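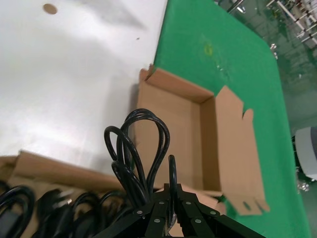
図4 巻いて束ねた黒い電源コードと二つの段ボール箱。左下の箱にはコードの束が入っており、緑色の天板上の箱は空である。

4.2 電源コードの束ね方と箱への収納

本節では、返却備品のうち電源コードの扱いを述べる。Rodbyの保管室に戻された付属品は3,909点で、そのうち2,372点が電源コードであった。残りは信号ケーブル、取付金具、説明書類などであり、これらについては4.3節で扱う。電源コードは点数が多いうえに形が定まらず、収納の仕方によって箱の容積の使われ方が大きく変わる。以下では束ねの形、箱の形状、箱から箱への移し替えの順に記す。

束ねの形は、長円形に巻いたもの、円形に巻いたもの、八の字に折り返したものに分類した。長円形の束は箱の長辺に沿わせやすく、横に並べたときの隙間が小さい。一方、輪の一部が束から外れて立ち上がりやすい。図4でも、主となる束の右脇に短い輪がひとつ離れて立っている。このような輪は隣の束に掛かり、取り出す際に二本以上のコードが同時に持ち上がる原因となる。そこで本研究では、束から指一本分以上離れた輪を「はみ出し輪」と呼び、収納前の状態を記録する項目に加えた。Vassの先行調査では束の外径だけを記録しているが、外径が同じ束でも、はみ出し輪の有無で箱の中での絡みやすさは異なった。

プラグの位置も記録した。プラグが束の外側に出ていると、金属の刃が隣のコードの輪に入り込むことがある。プラグを束の内側に収める巻き方ではこの問題は減るが、種類を確かめるために束をほどく手間が生じる。保管室の担当者への聞き取りでは、後者を嫌う意見が多かった。Gwilym Morganは、返却時よりも貸出時の作業のほうが急を要するので、プラグは見えていてほしいと述べている。この意見を受けて、プラグを外に出したまま、向きだけを箱の短辺側にそろえる方法を標準とした。

箱には蓋と一体の段ボール箱を用いた。いずれも再利用品で、折り返しの縁に切り欠きや差し込み用の突起が残るものもある。図4の空箱では、右へ開いた折り返しの縁が不規則な形をしており、小さな丸みのある突起が見られる。作業中は折り返しを外側へ倒しておくことを原則とした。立ったままの折り返しは輪に引っ掛かり、束を崩すことがあった。ただし、角に近い細い折り返しは倒してもすぐに戻るため、そのままとした。底面は紙を敷かずに用いた。底紙を敷いた箱も試したが、コードと一緒に紙がずれ、最後の数束を入れる段階で底が見えなくなった。

移し替えは二箱を近くに置いて行った。コードの入った箱を手前に、空箱をその奥に置く配置と、二箱を左右に並べる配置とを比べたところ、所要時間に明確な差はなかった。束を落とした回数は左右に並べた場合のほうがやや多い。左右の配置では束を箱の縁に沿って横へ動かすことになり、垂れた輪が縁に触れやすいためと考えられる。なお、落とした束は巻き直さず、その形のまま分類し直した。

一箱に入れる束の数は15を上限とした。Gethinらの手順書では上限を設けず、蓋が閉まるまで詰めることになっている。予備作業でこの手順に従うと、下の段の束が押しつぶされ、取り出したときに輪の形が保たれていなかった。上限を設けてからは、上の段を持ち上げずに下の段のプラグを目で確かめることができた。使用する箱の数は増えるが、Kustimness製の棚は一段に5箱を置けるため、保管室の棚の範囲に収まった。

束を留める材料については結論を得ていない。面ファスナーの帯は着脱が容易であるが、箱の中で帯どうしが付くことがあった。紙の帯ではそのようなことはないものの、長円形の束の中央に巻くと、両端の輪が広がりやすい。Mahfuz Dewanが試した二か所留めでは広がりは抑えられたが、一束当たりの作業時間が延びた。返却から次の貸出までの期間が短い品目では帯を用いず、コードの端を束に一度巻き付けるだけで済ませている。この扱いの影響は、箱を運搬した後の状態と合わせて4.4節で検討する。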